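Where Do Apples Come From? (And Why Do They Have Two Ends?)

Posted 22/03/2018 in Things That Grow

Hello again, curious people! Last time I told you all about beans. This time it's apples, my favorite food in the whole world after toast.

I live near a village called Durnlow, and at the end of my road there's an old orchard. An orchard is a field full of fruit trees. In February it looks like somebody stuck a lot of gray brooms in the ground upside down. No leaves, no flowers, no fruit. The first winter I lived here I thought all the trees had died! They were only resting. Apple trees need a long cold nap every winter. If they don't get enough cold weather, they can get muddled about when to wake up.

First comes the flower

When spring arrives, the buds on the branches swell up and pop open. Apple flowers are called blossom. They usually have five petals, pink on the outside when they're still closed and mostly white once they open. They smell lovely, too, if you stick your nose right in (check for bees first).

The bees are very important. A bee lands on a flower to drink the sweet juice inside, called nectar, and gets a yellow powder all over its furry body. That powder is pollen. Then the bee buzzes off to another tree, and some of the pollen rubs off on the flowers there. Once a flower has the right pollen, it can start making seeds. Most apple trees need pollen from a different kind of apple tree, so a tree growing all by itself, far away from any others, might give you hardly any fruit.

Then the flower turns into an apple

I love this part. After the bees have been, the petals fall off and blow around like snow. What's left behind is a tiny green bump at the end of a stalk. The bump gets fatter and fatter all summer long. The stalk brings it water and food from the tree, and the leaves do the cooking! Leaves use sunlight, water and air to make sugar, and a lot of that sugar ends up in the fruit.

So every apple has two ends. One end has the stalk, where it hung on to the branch. The other end is where the flower was. If you turn an apple over, you'll find a little dent with some dry, crinkly bits inside. Those are the leftovers of the flower! Gardeners call it the calyx, and you say it KAY-licks. When I was small I called it the apple's belly button, and I still do when I forget to be a grown-up.

Why do some apples turn red?

Baby apples are green. As they ripen, the green fades away and you start to see other colors, such as yellow and red. The red comes from something in the skin that needs sunlight to form, so the side facing the sun often turns redder than the side in the shade. Lots of apples are stripy or patchy. Some kinds never turn red at all, however sunny it gets. They stay green or go yellow, and they're just as ripe.

There's a secret star

Ask a grown-up to cut an apple in half across its middle, with the stalk on the top half and the belly button on the bottom half. Look inside. There's a star! It has five points, and each point is a little room where seeds can grow.
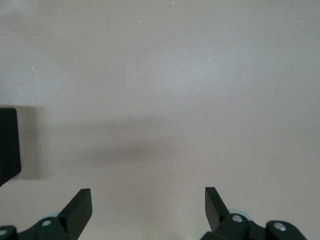
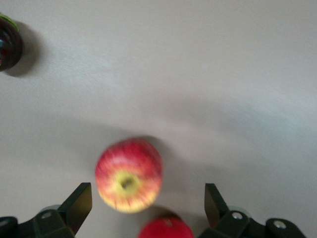
Now, suppose you planted one of those seeds. You'd expect the same kind of apple to grow, wouldn't you? Well, you'd be in for a surprise! Each seed is a mixture of two parent trees, just like you are a mixture of your family. Your new tree might make big sweet apples, or it might make tiny sour ones that make your face scrunch up.

When farmers want more of exactly the same apple, they cut a twig from a tree they like and join it to the roots of another young tree. The two grow together into one! This is called grafting, and people were already doing it more than 2000 years ago.

You can try growing a seed anyway, and I think you should. Wrap a few in a damp paper towel, put them in a box with a lid, and leave the box in the fridge for a couple of months (remember that long cold nap?). When you see little white roots poking out, move the seeds into a pot of soil and put it on a sunny windowsill. It could be six years or even more before you get an apple, so you may be a lot taller by then.

One more thing before you go. Don't chew up the seeds, because they taste bitter and they're not good for you. The rest of the apple is all yours. Next time: why onions make us cry!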